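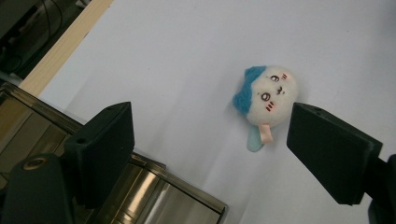 How long does it take to get something back after I mail it in?

Most repairs leave our workroom within 13 days of the box landing on our doorstep, and then it's up to the mail. November is our slow month for turnaround (everybody wants things back in time for the holidays, bless you all), so if you have a birthday or a family visit coming up then, please send your parcel early.

What do you charge?

A simple seam is $13, and a new filling is $22 for anything shorter than a loaf of bread. Bigger friends get a quote by email first. We won't pick up a needle until you've written back to say the price is fine, and you're under no pressure at all to say so.

Should I wash it before I send it?

Please don't! I know it feels rude to mail off something grubby, but a washing machine can turn a small hole into a very large one. Brush off any crumbs, pop it in a plastic bag, and let us do the rest. Kerubo Khaemba does all our cleaning by hand in the sink, and she has seen far worse than yours.

Will it still feel the same?

We try very hard. We keep as much of the old stuffing as we can and tuck it back into the middle, with fresh filling only where things have gone flat. If there's a certain floppiness your child loves - a neck that tips over, say, or an ear that's been chewed thin - write it on the form and we'll leave it alone.

Can you match worn fur or felt?

Often, though seldom perfectly. We have 622 swatches in the drawers at our Gredley shop, and we'll mail you up to 3 to hold next to the toy before you decide. New fabric does look new for a while.

My daughter can't sleep without hers. Any ideas?

Oh, we hear this one a lot. You can book a same-day visit at our Ronport counter, where Fitzgerald Kincaid handles small seams while you wait. Bring a snack and a book, as it can run to a couple of hours.

Do you fix toys with music boxes or batteries?

Only the cloth parts, I'm afraid. Take the batteries out before you pack it, please.

Prices on this page were last changed January 2, 2018.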